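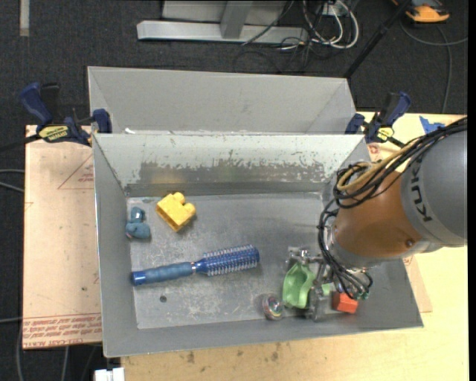 I've been meaning to put up a page about the gray bins ever since we moved them into the back room in October, and so many of you asked at the last swap day that I finally sat down to do it! They're plain sheet metal, open on top, the kind of thing you'd walk straight past at a yard sale, and I love them. Everything small and homeless ends up in there. A yellow building block, a blue round hairbrush and a clear ball with colored swirls inside can all share one floor and somehow it looks perfectly normal to me. The paint on the far wall is scraped right down to the metal in a long ragged band, and Haruna keeps offering to touch it up for me. No thank you, Haruna. I like it scraped.

A few notes on the things themselves, for those who like that sort of detail (I know you do, Kimie).

The ball. I had a whole jar of swirly ones as a kid and traded most of them away for a pocket flashlight, a deal I still regret. I can't pass one in a thrift store now without picking it up and turning it around under the lights.

The round brush. Blue handle with a shiny end cap, a thin silver ring, pale bristles. My hair has been too short for a round brush for years, so if anybody wants it, speak up!

The little dusty-blue figure. Renji and I have gone back and forth on what it's supposed to be. He says a bear, I say some kind of ghost, and Misaki says we both need glasses. Votes welcome.

The green scoop. Light green plastic, and my favorite of the bunch for the color alone. It would look great next to the mint mixing bowl I got from Tsutomu, the one with the chip in it.

The blocks. One yellow, one red-orange. My nephew's big tub holds 745 pieces (he counted them over a rainy weekend and called me with the result), so I doubt he needs two more, but he'll get first pick anyway.

The bins stay, they're not up for swapping, so please stop asking. Everything else is fair game at the next swap on Saturday, November 11, 2023. Come by after lunch and bring a bag. There'll be coffee, and Kimie has promised the lemon bars again.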